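Telitz planner – gallery

Updated 5/29/21

Telitz is the grasp planning and replay tool we maintain at Flornier. It takes recordings from hand-held grippers, recovers the path of the fingers, and turns that path into something an arm controller can follow. The notes on this page cover version 3, the one most of our users are running now. Screenshots of the settings panels are on a separate page, and the June release will get its own.

Tracking. The pose estimator runs on the wrist view alone. It needs fixed texture in the background, so patterned cloth and picture frames help it more than plain walls do. When it loses track for longer than 40 frames, the recording is split in 2 and each part is saved under its own name.

Finger masks. The fingers sit in nearly the same place in every view, so we mask them out before looking for features. The mask file is called fingers_default. If you change pads, make a new one – the old mask will leave a colored edge and the tracker will try to follow it.

Second gripper. Two-handed recordings often have the other tool in view. Eimear Ó Ceallaigh wrote the filter that drops moving regions before the pose step, and it is on by default. Turn it off for single-hand work and the run goes faster.

Segmentation. Shiny wrappers are still our weakest class. Silver and gold film picks up color from whatever is next to it, and crumpled pieces lying close together tend to merge into one region. The Geraghty branch handles this better but uses more memory.

Open boxes. The planner treats standing flaps as walls and keeps the approach path above them. Set flap_margin in the Pladico config file if your fingers are wider than ours. Issue 312 has the discussion and a patch for boxes with a tall front flap.
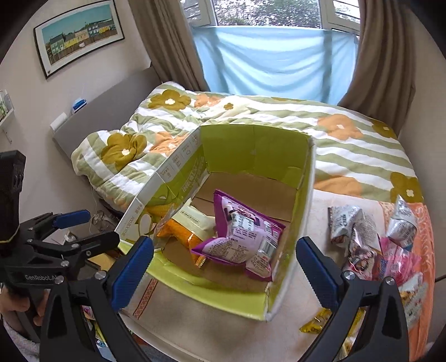
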